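Ticket 239 – Gidthorpe office, kitchen boiler tap
Status: open

Trolura tap trips out after 16 seconds. Reset at the wall, same again. Descaled it in June, filter is a Gonum one, fitted at teh same time. Display says 19 then goes blank. 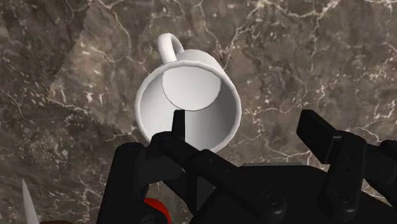

Update 14:20 – swapped the fuse, no change. Cold side runs fine. Halvorsen say error 19 is the flow sensor, part not in stock. Left switched off at the wall, note on the door. Will chase them tomorow morning.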